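# Hotidari H2 handheld gripper pair

The H2 is a pair of hand-held grippers for recording manipulation tasks without a robot arm on site. One operator holds a gripper in each hand and does the job as they normally would. Motion is tracked from printed marker cubes and a head-worn camera, and the recording is later used to train an arm fitted with the matching Hotidari jaw.

Most buyers order the pair first and leave the arm until the following budget year. Please read the planning notes below before asking for a quote, as the grippers are the smaller part of the cost in most projects.

## Prices

| Item | Price, excl. VAT |
|---|---|
| H2 pair, with cables and marker cubes | £1560 |
| H2 pair, returned demo stock | £1390 |
| Spare jaw set (one gripper) | £89 |

Demo stock is checked and fitted with new jaw pads before it goes out. It carries the same warranty, but we can't hold it against a quote.

## Where it can be used

The H2 needs floor space for one person and a clear view of both cubes for the length of the task. It doesn't need a fixed bench or a safety cage. Ordinary rooms are fine, and for household tasks we recommend them over a tidy lab corner. Paper cups on a dining table are a good first task: light, cheap to replace, and awkward enough once they are on their side.

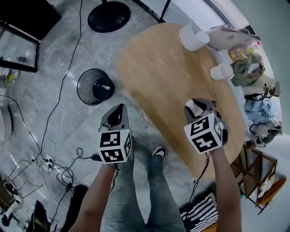
*Photo: Jaxon Kennedy / Hotidari*

Both grippers are wired. Plan the cable run before the first session -- from the wrist, along the forearm and down to the floor -- and budget for a power strip within reach of the work area. Tape or cable covers are not supplied. If the operator has to walk between rooms, ask us about the longer lead.

Keep the marker faces clean and flat. A scratched or greasy cube will cost you more in lost recordings than a new one costs to buy, and replacements are sent free in the first year.

## Planning your budget

**Operator time.** This is usually the largest line. Allow for a rest after each block of recording, as holding both grippers out over a table is tiring for people who aren't used to it.

**Storage.** Video from the head camera fills drives quickly. The camera is not included. We test with the Stekex and Oter mounts and can supply either one.

**Spares.** Order one spare jaw set per pair. Pads wear first, and faster on rough objects. Sites running two shifts should order two sets.

**The arm.** The H2 jaw has the same shape and opening as the H2-R, our robot-mounted version. If you plan to use another maker's jaw, speak to us first. Recordings can be adapted, but the work is charged by the day.

## Delivery and hire

Delivery is eight working days from order for mainland addresses. Prices on this page were last changed on 21st May and replace the April list.

Hire is available by the month, with half of the first month's fee taken off the price if you go on to buy. Set-up visits are arranged through Nguyen, our service partner, and are quoted separately.

For quotes and stock questions, contact Amrit Landry in sales. Please tell us the task, the room and the number of operators.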